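Keeping Wicker and Rattan Baskets Clean

Posted January 15, 2021

Baskets used for bread and fruit pick up crumbs faster than most things in the kitchen. Turn the basket over the sink after each use and tap the bottom a few times. Once a week, go over the weave with a dry paintbrush or an old toothbrush, working from the center out to the rim.

For sticky spots, mix a few drops of dish soap into a bowl of warm water. Dip a cloth, wring it out well and wipe along the strands. Don't soak natural rattan. It swells, and the ends can pop loose when it dries. Synthetic baskets can go under the tap.
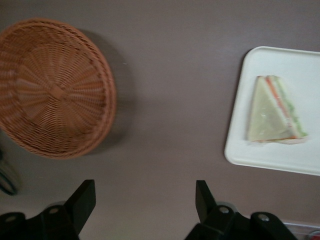
Dry the basket upside down on a rack, away from the stove and out of direct sun. Give it a full day before you put food in it again. A basket put away damp will smell of mildew by the end of the week, and that smell is hard to get out. If it happens, wipe the inside with equal parts white vinegar and water and leave it outdoors in the shade.

Loose ends can be tucked back with a blunt needle. If a strand has snapped, trim it at an angle with nail scissors and sand the tip with 200 grit paper so it doesn't snag the napkins.

Line the basket with a clean cotton cloth for rolls or anything greasy. Wash the cloth with the kitchen towels.

Store baskets stacked loosely with a sheet of paper between them.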